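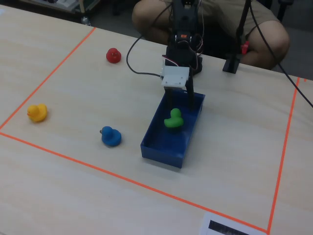
Home | Workshop | Kitchen | Garage | Club Projects | Contact

Workshop Tips: Setting Up a Tabletop Arm for a Student Sorting Project

These notes come from the Dandosthorpe after-school robotics club, where the current project is moving rubber ducks in and out of a plastic tray with a small servo arm. Most of them apply to any bench job where parts have to go back to the same place every time.

Marking the work area

Use colored tape that contrasts with the table. Orange on light wood is easy to see under room lighting and under a desk lamp. Run the tape in single straight pulls and press it down with the edge of a ruler. A line that wanders by the width of the tape will cause arguments later about whether a duck was in bounds.

Tape only as much table as the arm can reach. Move the arm by hand with the power off, note where the fingers touch down at full stretch, and set the lines a little inside that. Corners are the worst spots, so test all of them.

Masking tape left on a finished tabletop over a school break will leave residue. A cloth with a little cooking oil takes it off. Wipe with dish soap afterward or the next tape will not stick.

Choosing objects

Rubber ducks are cheap, soft and hard to damage. They are also an awkward shape, and that makes them good practice. Approach from above and close on the body. Closing on the head works about half as well, and the duck swings. Use one duck per color so the log sheet can say "green to tray" with no further explanation.

Dusty ducks slip. Wash them in warm water with a drop of soap and dry them fully, including the hole in the bottom if there is one.

The tray

A shallow tray with thin walls is easier than a deep one. The fingers can go down inside without the wrist bumping the rim. Set it at an angle to the table edge for at least part of each session. Students who only practice with a square tray learn one wrist position and get stuck when it changes.

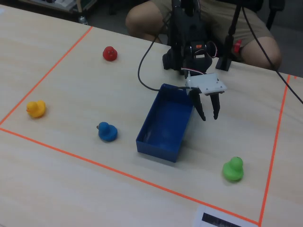
Raise the arm to clearance height before any sideways move. Our rule is the height of the rim plus one duck. It costs a second or two per cycle and saves a lot of resetting.

If the tray slides, put a square of rubber shelf liner under it. Double-sided tape also holds but is a nuisance to lift.

Cables

Most stalls in our log were cable problems. Leave a loop long enough for the arm to reach its farthest point without pulling, then check that the loop cannot get under the tray. Servo leads should be tied at the bracket, not at the joint — a tie across a joint will cut into the insulation within a few weeks. Tug each connector gently before power-on.

Practice log

The Netside team keeps a plain paper log: start position, end position, result. The target for the November meet at Plultden is 800 recorded moves per team. At the last count we had 165, so sessions are now split into short turns with a change of operator after every 3 failed grips.

Record the failures too. A page of successes says very little about which servo is drifting.

Packing up

Lower the arm onto a folded towel before switching off. Unpowered servos do not hold position and the gripper will drop. Coil cables loosely and store ducks in a bag with the log sheet. Vacuum the bench once a month, keeping the nozzle away from open gears.

The club's spare parts list and the Chu bracket drawings are on the Club Projects page.

Share this page: 3 shares | 0 comments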